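Mostirley Linen Washcloths and Tea Towels

Item 833
Sold in sets of 2
Colors: rose, oat, slate, plain white

We have been selling these linens since the shop was one narrow room over a bakery, and they are still what we reach for first when a friend moves into a new house (or has a baby, or just had a rotten week!). The flax is woven for us by the Navickas mill, on the same looms they used for our very first order, and every piece is hemmed by hand in our back room.

If you have never owned real linen, give it a little time. New cloths feel crisp, maybe even a touch stiff, and a few customers write to us in a worry after the first day. Wash them warm, hang them up, use them, wash them again. By the fourth or fifth wash they go soft and floppy and drink up water beautifully, and they stay that way for years. Győző Kun, who has run our hemming table for 18 years, still dries his dishes with towels from his first month here.

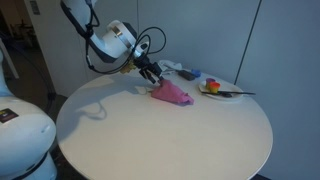

Pink cloth on a round white table.

Please skip the fabric softener, as it coats the fibers and they stop soaking things up. A plain soap is all you need. We like Fluso flakes, but whatever is under your sink will do nicely. Iron them if you enjoy ironing. I don't, and mine live in a heap in a basket by the stove, wrinkles and all.

Washcloths measure 13 inches square. Tea towels are 18 by 28 and have a hanging loop sewn into one corner. Colors can shift a little from one dye batch to the next, so if you want a matching stack, it's best to order it all at once. The rose sold out early last spring, but we expect more on the shelf in May.

Orders leave our Cimotham workroom every weekday afternoon, wrapped in brown paper. Gift notes are free and written by hand, so do tell us what you'd like to say!

Questions about sizes or larger orders? Write to Nkrumah Asamoah at the shop desk.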